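Home What we do Hire & returns About us Jobs Contact

Search this site Enter keyword Go

About us

Dimlow is a furniture and room-dressing hire firm. Desks, hutches, side tables, coat stands, lamps, shelves, and all the small stuff that goes on top so a room looks lived in. Show flats mostly, then student lets, offices that need to look busy by a certain date, now and again a play. We've been on the Penrose estate since the firm had one van. There are 79 of us now, counting the drivers and the Saturday lot.

This page was badly out of date. It still said we did everything by hand and were proud of it. Half true. So, a rewrite, done in a hurry between the January returns and the spring orders. Sorry for any typos.

What the work is

Things come in, things go out. In between somebody has to check each piece, clean it, mend it if it's worth mending, dress it, photograph it for the catalogue, strip it again, wrap it, shelve it. A desk can go round that loop many times in its life. Most customers only see the dressed version. A book stood up, a plant, a frame laid down or propped. Looks like nothing. It's a good bit of the job.

There are 221 room sets in the catalogue at present. Each one has a sheet saying what goes where. The sheets were on paper until not very long ago, in ring binders, and the binders were in a shocking state.

What has been automated so far

The wrapping line. First thing we did, and the one that people were gladdest of. Wrapping a wardrobe by hand means walking round it bent over with a roll of film. Several of our longest-serving people had the backs to show for it. The turntable does it now. You load it, stand behind the yellow line, press go. Two people on it where there used to be four. The other two went to repairs, which was short-handed anyway and pays a grade more.

The stock carts. Low flat things that follow a painted route between the goods-in door and the racking. They're slow. They stop for people, for brooms, and for a bit of loose film on the floor, so the floor is a lot tidier than it was. We bought them second-hand and they came with the name Pokov on the side in big green letters, and that's what everyone calls them. "Put it on the Pokov." New starters think it's a place.

The booking system, Genero. Not a robot but it changed more jobs than the carts did. Used to be that the office rang the floor, the floor went and looked, the floor rang back. Now each piece has a tag and Genero knows which bay it's in, or which bay it ought to be in. Up to 400 pieces go through it on a heavy day. When the tag and the bay disagree somebody still has to go and look.

What hasn't been automated: cleaning, mending, dressing. Driving. Talking to a customer who has just found out their lift is smaller than their sofa.

Dressing, and where that's going

This is the bit people ask us about, at interviews especially, so it gets the most room here.

Dressing is fiddly. A big piece of furniture is easy for a machine in its way – it's heavy but it stays the same shape and you can give it straight edges to grip. A small pot is another matter. So is a book that wants to fall over. For a long time we took it as read that dressing was safe from all this, and then we started to look at it properly, and it's less simple than safe or not safe.

The way we go about it, the people who know the job show how the job is done. They do it with a gripper in each hand, marker cubes on top, in place of their fingers. Pick up, carry, set down, let go. Same desk, same few things, different order. It's slower than hands. A lot slower in the first week, and everybody drops things, and everybody gets cross with it. Then it settles down. Your wrists learn to do what your fingertips used to.

It counts as work. It's paid at the dressing rate, not the floor rate, becuase what's being asked for is what dressers know. Sessions are short, and you do no more than 6 in a shift. That number came from the dressers themselves after a trial month when we'd set it too high and people went home with sore forearms. We should have asked first. Now we do ask first, or try to.

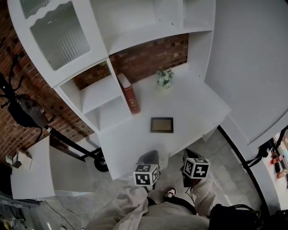

Nobody has to take part either. It's a yes or a no on the rota, and a no doesn't need a reason. A few of the older hands said no at the start and have come round. A few said yes and have gone off it – boring, they say, and they're right, some afternoons it is. Setting one plant pot down over and over is not why anyone came into this trade.

But there's another side. Doing it slowly with clumsy tools makes you notice what you do. One of our dressers realised she always sets the tallest thing first and works outwards from it. Had done it for years without thinking. It's now in the training for new starters and it has made that training better, robots or no robots. Another worked out that we had been putting the fragile things on the desk too early and then reaching over them. We changed the order on all the sheets. Fewer breakages. That was worth having on its own.

What it changes for people

We said we'd be straight on this page so.

Some jobs are different from what they were. Nobody has been let go on account of a machine, and when we brought the turntable in we put that in writing for everyone on the wrapping line. We can't promise what the place will look like in ten years. A firm that tells you it can is guessing. What we can say is how we decide things:

Anything that does away with bending, lifting or walking round in circles, we're keen on and we'll spend money on.

Anything that only makes people go faster, we're wary of. The carts could be set quicker. They aren't.

Before a new machine is bought the people who'd work beside it get a day with it. If they say it's no good we send it back. Have done twice. One was a label printer that jammed if the door was open, and our door is always open.

If a job shrinks, the person gets first pick of training for the next one. Repairs, dressing, Genero desk, van licence.

Pay doesn't drop when a task gets easier. This was argued over for a long while in the office and we're glad it went the way it did.

What people miss: the noise, oddly. Wrapping was a chatty job with four on it. Now it's two and one of them is minding the panel. We've moved the tea point down to that end so there's more going past. Has helped a bit. Some of the floor staff also don't care for tags and feel watched by them, and that's fair. The tags are on the furniture, not the people, but if you know where a desk was at ten past three you know more or less who had it. We've agreed that Genero times aren't used for anything to do with pace or discipline. If you work here and you think they have been, say so, to anyone, and it will be looked at.

What people don't miss: film rolls. Ring binders. Ringing back.

Working here

You don't need to know a thing about robots. Most of us didn't. You need to be careful with other people's belongings, all right with early starts (first van loads at six in the morning) and able to put up with the radio. Dressers need a decent eye, but that can be taught to a point. Repairs will want to see something you've mended, anything, a chair, a toaster, doesn't matter.

New starters spend a fortnight moving round all the sections. Goods-in, cleaning, repairs, dressing, wrapping, out. You'll have a go on the grippers if you want to, most do, and you'll be rubbish with them, same as the rest of us were. After the fortnight we ask where you'd like to be and try to make it work. Can't always.

We take on extra people for the autumn student lets and a fair few of them stay. There's a lunch room with a proper cooker, lockers, parking for bikes under cover. Bus stops at the estate gate. Steel toecaps supplied once you're past the trial week, before that please bring your own or ask and we'll lend you a pair.

Visits

Schools and colleges are welcome, small groups, mornings are best as the vans are out and there's space to stand. Students tend to want to see the carts and then get more interested in the repair benches, glue and clamps and old drawers everywhere. Closed shoes please. Let us know ahead if anyone in the group uses a wheelchair so we can clear the lower aisle, it gets cluttered.

Customers can come in too and look at pieces before hiring. Ring first. Genero can tell you what's in but it can't tell you if the colour goes with your curtains, and the people on the desk will have an opinion on that whether you ask or not.

The yard entrance is round the back, second left after the tile place. The front door on the main road is only for post and has been stuck since the wet weather, so dont wait there.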